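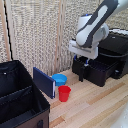

The drawer of our Olvera desktop unit opens well but does not close completely any more, and I would like to ask for help before I force it. It stops when it is nearly in, with a gap wide enough for my little finger. The unit is the black one and stands on our work table to the right, with the drawer pulled out towards the middle, and you may see that the bowl, the cup and the upright book are quite near to it. I mention them only so that you know how we use the table. They do not touch the drawer when it closes, I have checked.

Ticket: 149
Product: Olvera desktop unit with one drawer
Bought from: Zustel online shop, April
Opened by: Leobardo Rosales, Pimham
Status: solved, open for comments

Details of the problem

The drawer worked without any fault for the first weeks. Then we moved the unit from our old room to the present table, and after this it began to stop early. At first it happened only when I pushed from one corner. Now it happens each time. There is no loud noise, only a soft knock on the left side, as if it meets something. If I lift the front a little while I push, it goes further, but it never comes level with the body.

We keep light things in it – pens, tape, the small cards for labelling – and the weight should not be a problem. I have also tried with the drawer emptied, and it is the same.

What I tried before writing

I turned the unit around and looked at the back. The rear panel seemed straight and I could not find any crack.

I wiped the runners with a dry cloth. A little dust came out, but nothing that could block the drawer.

I measured the depth of the inside and found 240 mm on both sides. If one side was shorter, I would think of a bent panel, but they are equal.

I put a sheet of paper under one foot of the unit, because I suspected the table. This made no difference that I could notice, so I removed it again.

I did not use oil. Your instruction sheet says to avoid it, and I prefer to follow the sheet.
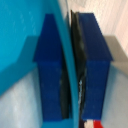

My question is therefore if the drawer can be taken out completely by the user. The sheet shows a drawing of a small stop on each side, but the drawing is very dark in my copy and I can not see in which direction the stop must be pressed. I am afraid to break it. If there is a better copy of page 3, please send it to me.

Reply from Zustel support

Thank you for the clear report. Yes, the drawer can come out. Pull it towards you until it stops. Reach inside along both sides and you will feel the stops near the back. Press both upwards at the same time and continue to pull gently. Please support the front with your other hand or ask a colleague, as it can drop when it comes free.

When it is out, look at the left runner first. After a unit has been carried, the runner sometimes slides forward out of its rear clip. You can push it back with your thumb until it clicks. A clear copy of page 3 is attached to this message.

Update from Leobardo

I have received the page, thank you, it is much easier to read. The stops were stiff and I needed 2 attempts. The left runner was indeed out of its clip at the rear, by a few millimetres. I had not seen it before, as it is hidden when the drawer is inside.

I pressed the runner back and heard the click. Then I put the drawer in again, empty, and closed it several times. It closes level with the body and the knock is gone. With the pens and the cards inside it also closes.

One remark for the instruction sheet. It would be useful to write that the drawer should be taken out before the unit is carried to another room. We carried ours with everything in it, down the stairs and by car from Tadton, and I think the runner came loose on the way. I should have taped it at least.

I will leave the ticket open for some days, in case the runner moves again. The right side I did not touch. Should I press this one too, or is it better to leave it alone when it works?

Reply from Zustel support

Please leave the right side as it is. We have passed your remark to the person who prepares the sheets.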